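Renting | Applicant and Resident Help

Frequently Asked Questions: Renting at Garnstead Court

Updated January 2022

These answers cover the apartments at Garnstead Court, which Parnitz Property Management leases and maintains. Your signed lease controls if anything on this page differs from it. Residents of the Koutsoukos Building have a separate page because the heating and parking there work differently.

What kinds of apartments are there?

Garnstead Court has 118 apartments across 5 buildings. Most are one-bedroom and two-bedroom units. There are a few studios on the ground floor of the building nearest Grakthorpe Road, and those tend to be taken quickly. We have no three-bedroom units.

How do I apply?

Fill out one application for each adult who will live in the apartment. Married couples also need two applications. You can do it online or pick up the paper form at the leasing office. We need a government photo ID and proof of income. If you are self-employed, send your most recent tax return and bank statements instead of pay stubs.

We look at applications in the order they are completed. An application with a missing page is not complete, and the apartment stays on the market until we have everything.

Can you hold an apartment for me?

Yes, once you are approved and have paid the holding deposit of $478. It goes toward your first month's rent when you sign. If you change your mind after the hold begins, the refund rules are on the receipt. Please read them before you pay.

Can I see the exact unit before I sign?

Usually. If someone still lives there, we have to give them notice, so it may take a few days to set up. If the resident is moving out and the place is full of boxes, we may show you a matching floor plan first and the unit itself once it is vacant. Floors and counters can differ between apartments with the same plan, so ask which finishes yours has.

What is included in the rent?

Water, sewer, trash pickup and one parking space. Electricity and internet are in your name. Call the electric company before you move in and have service start on the first day of your lease, even if you won't be sleeping there yet.

Which appliances come with the apartment?

A range and a refrigerator. The two-bedroom units also have a dishwasher. Window air conditioners are allowed, but maintenance has to install them. Portable heaters with an open element are not allowed.

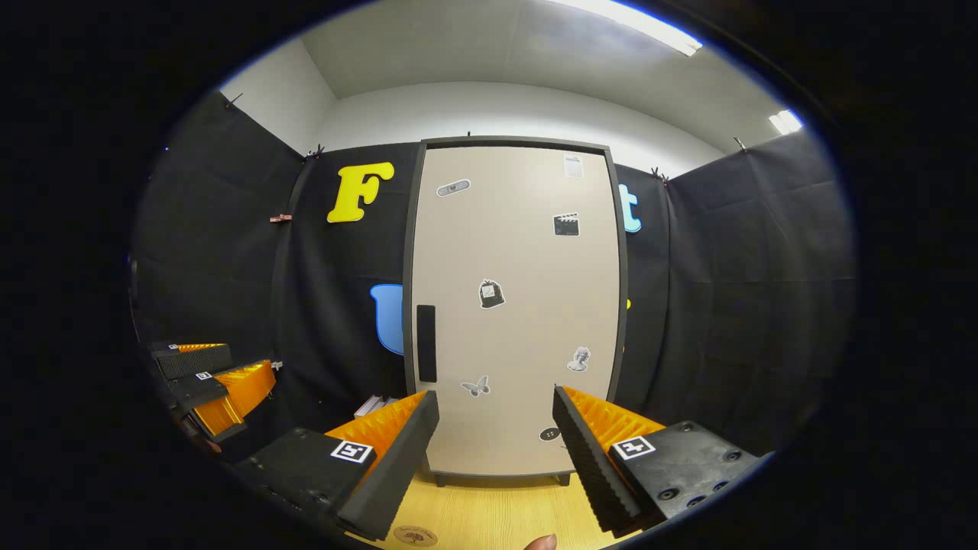

Ifigeneia Bakalis
Resident Services Manager

Can I bring my own appliances?

Small ones, yes. For a second refrigerator, a freezer or a portable washer, write to us first and include the outside measurements. The older kitchens have narrow doorways, and some of the circuits will not carry another large appliance. We can't store the refrigerator that came with the unit, so it has to stay where it is.

Can I paint or put things on the walls?

Small nails and picture hooks are fine. Adhesive hooks pull the paint off in the older buildings and we would prefer you didn't use them. You may paint with written permission, but the walls must be back to the original color when you leave. Wallpaper is not allowed, including the peel-and-stick kind.

Are pets allowed?

Up to 2 cats, or one dog, per apartment. There is a monthly pet charge, listed in the pet addendum. Fish tanks on upper floors need approval. Assistance animals are handled separately and there is no charge for them.

How do I ask for a repair?

Use the resident portal for anything that can wait. For no heat, a leak you can't stop, or a door that won't lock, call the maintenance line at any hour. Guoqing Zheng runs the maintenance crew and assigns the portal requests each morning. Tell us in the request whether we may come in when you are out.

When does the heat come on?

The boilers are started in October. The date depends on the weather and on when the inspection is finished. After that you control your own thermostat.

What happens if I need to leave early?

Talk to the leasing office as soon as you know. You can pay the early termination fee in your lease, or you can find someone to take over the lease if they pass the same application. Handing your keys to a friend does not transfer the lease, and you will still owe the rent.

How do I get my deposit back?

Return every key, including the mailbox key, and leave a forwarding address. We inspect after the keys are in. Deductions come with a written list. You may ask for a walk-through before you move out so you have time to fix things yourself.

Related pages

Move-In Checklist
Parking Rules and Guest Passes
Pet Addendum
Koutsoukos Building: Resident FAQ
Setting Up Your Portal Account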